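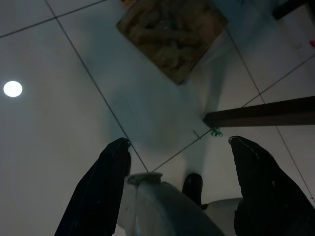 OK, so, hello! Notes to self first: slow down, drink some water, don't read the slides out loud.

I want to talk about white floors. Big, shiny, square white tiles with thin dark gray grout, the kind everybody picks from the showroom and then complains to me about in July. I look after floors at Nedlow, which is two buildings and a long hallway between them, and I've had 13 years of mopping, fixing and arguing over this stuff.

(Ask who has white tile at home. Wait for the hands.)

Start with light. A glossy floor shows every streak you leave on it, and it shows them worst when you stand at one end and look low across it. So I do my checking from the doorway, crouched down, before I put anything away. At Collet we redid nearly 560 square feet one evening over streaks I'd have caught in ten seconds from the door. My knees still remember it.

Next, grout. I like it dark – there, I said it. White grout on a white floor looks great for a month and then you're on your hands and knees with a toothbrush. Thin gray lines forgive a lot. They do show you if the tiles wander, though, so get someone to lay out a dry row before any glue comes out.

(Skip the Diltum story if we're running late. It's the one with the $3,000 quote and the wrong sealer.)

Soap! Use less. No, less than that. Most of the dull floors I get called out to have a film of old cleaner on them, and plain warm water with a flat microfiber mop takes it off in 2 passes. Change the water between them. If it's gray, dump it.

Last bit is chair legs and grit. Felt pads, a decent mat at the door, and sweep before you mop, every time.

Questions now, then the sample tiles from Hurnuretti go around the room. They're heavy, so pass them with both hands, please.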